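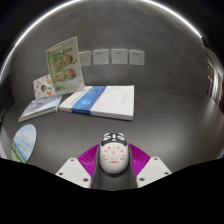

Steeping times for dried lemon balm

October 22, 2019

I bought a fresh bag of cut lemon balm from Tevlow in September and the steeping time printed on it did not match the one on the old bag. The old one said to leave it longer and use less. Both were the same grade of leaf as far as I can tell from the label, so I spent an evening making the tea in different ways and writing down what I got.

Water first. Etport water is hard and leaves a film on black tea. On lemon balm the film is thinner but still there. I ran everything through the jug filter and brought it to 100 degrees, then poured at once. I did try letting the kettle stand with the lid open before pouring, and the result was flat, with a hay smell and very little lemon. I would not bother with it again for this herb.

The pot is the Arnier glass one, 700 ml to the brim, which I never fill above 300 ml for a test. The lid matters more than I expected. Most of the lemon smell is in the oils, and these leave with the steam. With the lid off, the kitchen smelled very good and the tea did not taste of much. With the lid on, drops collect under it, and I now tip those back into the pot before pouring.

Results by time

At 4 minutes the colour was pale yellow and the taste was mostly lemon, with a slight mint edge. Left for twice as long it turned a darker yellow, the lemon stayed where it was and a dry, grassy note came up behind it. Beyond that I could find no gain at all. The instruction on the new bag is close to the longer time, and I think it is written for people who want it strong before bed. I make no claim about sleep. I drank it late on several evenings and slept as I normally do.
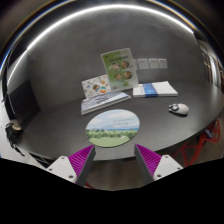

Heat loss was the part I had left out of my notes last year. A thin glass pot on a bare cold surface cools from the base, and the last cup poured is weaker in smell than the first. A cork mat fixes most of it. For a single mug, something the size and shape of the round mouse pad near the front of that table would be wide enough, though I would keep it further back from the edge with a full mug on it. A cloth folded in two did nearly as well as the cork in my kitchen.

Leaf size is still open. The Iordache leaf is cut much finer and gets through my strainer, so the times above will not carry over to it. I have 100 g of it in a tin and will repeat the test with paper filters.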